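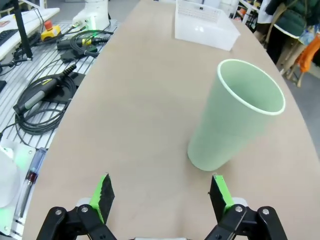 One reader of our last update, Trultesau, wrote to us that a success rate means nothing until you say who picked the starting positions, and whether the same people were hoping for a good number. We agree, and this page has been rewritten with that complaint in mind.

About Gikine

Gikine is a small research company. We test methods for teaching robot arms to handle everyday objects, mostly methods published by other people and sometimes our own. Cups, baskets, hand tools, cable. We don't sell robots and we don't license software. Clients pay us to run a method again, on a different table from the one it was tuned on, and to write down what happened.

We started because we kept reading results we couldn't reproduce. Some of that was our fault. A good deal of it came down to details left out of the write-up: how far the object was from the gripper at the start, how often a person stepped in, which attempts were thrown away before the counting began.

What we are working on

Our main study at the moment is called Wurncombe. It looks at a popular claim, that a camera at the wrist is enough for a robot to learn to grasp a cup from a modest set of human demonstrations. We recorded 500 demonstrations, trained the method as its authors describe, and then ran 100 attempts with starting positions drawn by a script. Nobody on the team was allowed to nudge the cup into a friendlier spot.

The method does work, up to a point. It copes well with a cup standing upright near the middle of the table. When the cup leans or lies on its side, the results are much more uneven, and we don't think an average over all the attempts tells a buyer anything useful. We report upright and tilted starts separately. Anyone quoting a single figure from Wurncombe is quoting something we did not publish.

We are also wary of our own explanation. We suspect the arm learns to follow the rim of the cup and gets lost when the rim points somewhere unexpected. That is a guess. A second study, Lò, repeats the attempts with cups whose rims have been masked with tape, and it may well show we were wrong. It starts in April.

How we count

A grasp counts if the object is lifted and held for 14 seconds. Dropped at 13 is a failure. If a person touches the object or the arm during an attempt, that is a failure too, whatever the reason. We keep every recording, including the dull ones and the embarrassing ones, and clients get the whole set along with the report.

What we won't do

We won't rerun a test until it comes out better. We won't cut a demo video down to the good attempts. We have turned down work over both.

If you think one of our numbers is wrong, write to us and name the report. Corrections go at the top of the report they concern, with the old figure left in place.

Page last revised Feb 4, 2023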